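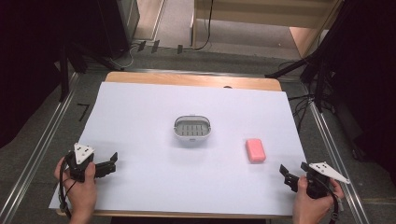
Two-handed demonstration with hand-held grippers, soap and soap dish task.

About Niletti

Niletti records manual tasks for teams that train robot arms. The company works from one site in Erstead and has 16 employees, most of whom spend the day demonstrating or checking demonstrations.

Work is done in two ways. For short tabletop tasks, operators hold a gripper in each hand and carry out the job directly. For tasks that depend on the reach of a particular arm, the arm is driven by remote control from a desk in the same building. Customers may order either method or both — the task sheet is written the same way in each case.

A task sheet names the objects, their starting area and the end state. Placing a bar of soap in a dish is a typical entry. Objects are moved between takes so that the starting positions vary. An operator completes 10 practice takes on a new sheet before any are kept.

The current catalog, Oprea, covers more than 70 household tasks. Kitchen and bathroom items make up the larger part. Clukcombe, a second catalog for packing and sorting work, opened to customers in February with 7 tasks.

Every take is reviewed by a second person. Dropped objects and failed grasps are labeled and delivered separately on request.

Site visits are held on Friday mornings by appointment. Task requests should include object dimensions and the gripper opening required.

12 shares
0 comments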